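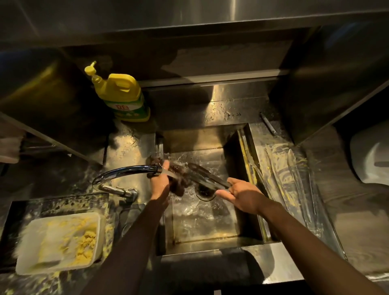
Water Use in the Shared Kitchens at Trevgate Hall
Senga Shearer and Tarun Kandpal

Our project began with a grumble over supper about the hall's water bill, and it grew from there into something we both became very fond of. We wanted to know how much water goes down the drain when students wash up by hand, and whether a small change of habit would make a dent in it.

Trevgate has 2 shared kitchens, and we fitted a simple flow meter to the sink in each. Over the 11 evenings of the study, 65 residents took part, bless them, and signed a sheet each time they washed up. For the first part everybody carried on as usual. After that we put a plug and a plastic bowl beside each sink and asked people to fill the bowl once and rinse at the end.

The meters recorded 1,586 liters in all, and the upstairs kitchen used the larger share – we think that is down to Sunday-style cooking with big pots, though our sheets didn't ask what was being washed, and we wish they had. Use fell in both kitchens once the bowls arrived, but a few people were away by then for the June break, so we'd be careful about leaning on that too hard.

We are very grateful to Geeta Prajapati for lending us the meters and showing us (more than once) how to reset them. The raw readings are in Appendix B.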